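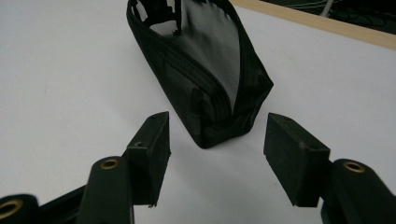 Handden gripper build – progress report no. 2
To: Nazma Bhattacharjee, Imholm small grants
From: Hậu Kiều, for the build group
18 May 2021

Sorry this is a few days over. Short version – hand-held unit works, arm doesn't yet, money is okay.

Done since last report
Hand-held gripper assembled and in use at the bench. Black plastic linkages throughout, brass-coloured grommets at the pivots. Two block pads on the fingers, screwed on so we can swap them. Tín Phan redrew the left arm after the first one flexed too much under the trigger. Second print is thicker and much better. Slower to print, though, most of a day per arm on the old machine.

Camera mount finished. Had to move it back twice becuase the pads filled the view. Still sees a lot of linkage at the bottom but the gap between the pads is clear, good enough to work with.

Soft objects
This was the part you asked about. We started with blocks and tins, all easy. Now on to fabric things – zippered pouch stood on end on the white table, open top, approach from the front and close on the sides. Black pouch against black pads is a hard one for the software. Vy Lương wants to keep it in the set for exactly that reason and I agree. Grey lining helps a bit when the zip is open, so we are recording with it open first and closed later.

Squeeze is the problem. Boxy pouches fold in if you close too far. Toàn Hà is trying a softer spring and a stop on the trigger. No numbers yet, will send when there are.

Not done
Motorised arm. Servos came, the bracket didn't fit, our measuring error. New bracket drawn, not cut. Realistically seven weeks behind the plan.
Pad facings. Bare pads pick up dust and slip on shiny fabric. Rubber sheet is ordered from Nonorum, no delivery date.
Write-up of the build steps. Half of it is in Vy's notebook.

Money
Spent to date $1,106, mostly filament, servos and the camera. Receipts in the shared folder, two still missing (bearings, and the cable I bought at the counter). Rubber sheet not in that total. No change to the overall ask.

Shop
We have the bench 12 hours a week now, up from before, shared with the Lưu bike repair people on the Saturday. Lighting over the table is uneven and one side comes out brighter in the recordings. A second lamp would fix it – can we put that under consumables or does it need it's own line?

Next
Fit facings when they land. Cut the bracket. Finish the pouch recordings, then start on a cloth bag and a pencil case. Arm moving under its own power by September, that's the date I would hold us to.

Need from you: answer on the lamp, and whether the write-up can come in with the final report instead of seperately.

Hậu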